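3. Build and Workspace

3.1 The shop

All of the work was done in the shared workshop at Zitdale, on a bench we split with two other projects. That shaped the build more than we planned for. Anything we put together had to come apart again by closing time, or at least shrink enough that someone could get to the drill press. First version of the rig (we called it Choo) took too long to set up, and half of each evening went to finding our zero again. The second version, Oltum, is the one reported here.

3.2 Table and board

The base is a blue perforated table, bolted down once and then left alone. Everything else registers to the hole grid. On top of it goes a maple strip board, fixed near the corners. We had tried pushing directly on the table before that and it was bad - small blocks would catch a corner in a hole and tip. The board fixed the tipping. It also gave us a new problem, the grain. Blocks slide a bit easier along the strips than across them. Not a big effect but it shows up in the logs, and we did not sand it out or coat it. A home builder would use whatever board is lying in the garage, so we wanted the controller to cope with it.

Two of the strips are darker than the rest. Kombo wanted to swap the board for a plain one because the color segmentation kept picking up the stripe edges. In the end we kept it and raised the saturation threshold instead, which took one evening in February and has held since.

3.3 End effector

No jaws. A single dark gray rod on a white collar, and all moves are pushes. We started out with a hobby gripper and gave up on it after the servo stripped for the second time. The rod is cheap, it can be turned down again on the lathe if the tip wears, and there is only one contact point to reason about. Downside is obvious: nothing can be lifted, so a block that gets boxed in has to be freed by moving its neighbors.

Tip height turned out to matter alot. Too low and the rod drags on the board, too high and it rides up over the edge of the thinner pieces. Khaemba wrote the touch-off routine, run at the start of every session and again after any crash.

3.4 Blocks and task

Blocks are toy shape-sorter pieces in red, yellow, green and blue. Task is separation and gathering: push one named block clear of the group, or push a lone block up against it (Fig. 1). Stars are the hardest by far. A push on a point spins the piece, a push between two points is stable, and the planner cant always tell which one it is going to get. Cylinders roll off the tip sideways if contact is off center. Cubes are easy as long as the rod meets a face squarely. 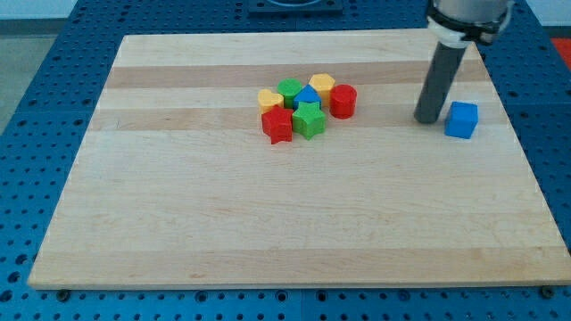
Figure 1. Workspace with clustered blocks, blue cube and rod end effector.

We ran 41 trials with the final setup. Of these, 16 were gathering trials with the cube and 13 were separation trials with a star as the target; the rest used mixed targets. 2 trials were thrown out after the Wandier motor driver tripped in mid push, and they are left out of the tables in Section 4. Resets were by hand, same person every time to keep the start layouts similar - no jig was used for this.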